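Descaling the kettle, with numbers

Posted 03/02/2021

The water in Hallness is hard. The utility's report for our zone gives 439 parts per million as calcium carbonate, well past the point where a kettle grows a crust. Ours had one by September, two months after we moved from Drostow.

I tried two acids. White vinegar, mixed half and half with water, cleared most of the base but left a ring at the fill line and a smell that survived three rinses. Citric acid, 13 grams to the quart, cleared both in one soak.

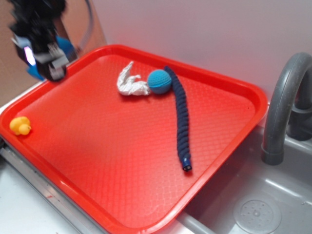
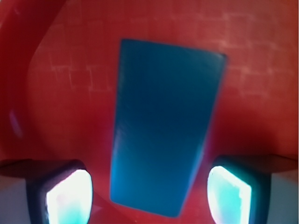 Murray Charbonneau
Writer and editor, Stalbridge Notes

Boil the water first, switch off at the wall, then add the powder slowly. It fizzes hard if the scale is thick. Leave it for half an hour, pour it out, and boil one full kettle of plain water before making tea.

Rhonda Carrier wrote to ask about filter jugs. I ran one for a few weeks. Scale still formed, only slower, and the cartridges cost more than the acid. I have not tested a softener. The plumber's quote is on my desk and I don't like it.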